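Visit Report: Stationery and Cleaning Goods Day at Brenitz, November 2021

The second hall at Brenitz is given over to small household and office goods, and most of our time went there. Eun-seong Yeo of Mimia had arranged entry for our group of 17. The printed catalog lists 376 articles. We restricted ourselves to two categories, markers and sponges, as these are the ones our supply room reorders most often.

Markers are sold at Brenitz by the carton or as mixed bundles. Teshome supplies the bundles, and the color mix is set by the buyer. Mixed bundles cost slightly more per piece but save a sorting step at the receiving end. Cap fit was the main point of discussion. A cap that seats with a clear click can be stored in any position, while a friction cap tends to work free in a drawer. Teshome recommends horizontal storage for both types. Our own practice has been to stand them in cups, tip down, and we were advised that this is acceptable for whiteboard ink – less so for permanent.

The sponges come from Tetora. The range covers flat blocks, rounds and wedge shapes, with or without a scouring layer. The point of a wedge gets into sink corners and the angle behind a faucet, where a block has to be folded. On two-layer sponges the thing to check is the bond line. Tetora's sheet gives a service life of up to 357 wash cycles for the bond, under conditions the sheet does not specify. 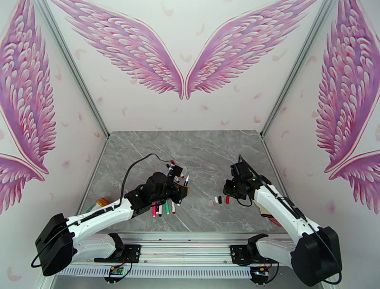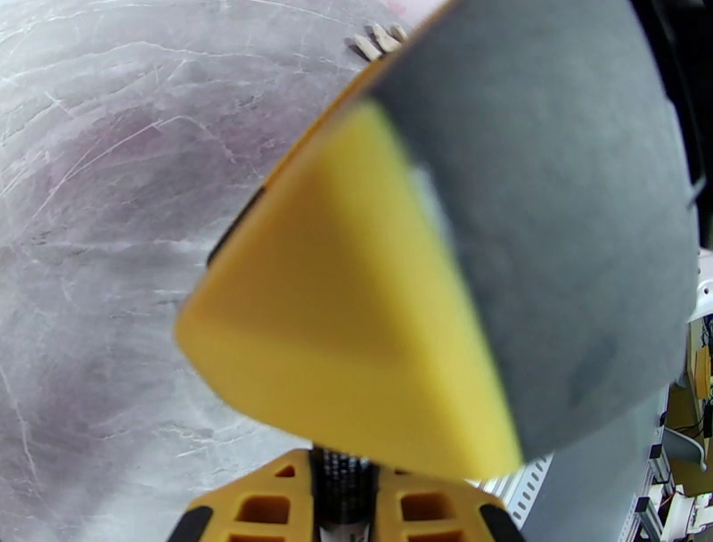

A bundle of markers in red, white, green and black in the first; a yellow sponge with a dark gray scouring layer in the second.

Can the scouring side be used on a marble-patterned countertop?

It depends on what the surface is made of. Polished stone and most laminates will scratch, so the foam side is the one to use, with a neutral detergent. Dried marker ink should be tried first with a little alcohol on a cloth.

Prices were quoted on request only and are valid until the next catalog. Samples can be ordered through Mimia, with delivery in 17 days. The hall is unheated and the coat check closes before the exhibitors do. Parking is on the north side; the October edition of the site map still shows the old entrance.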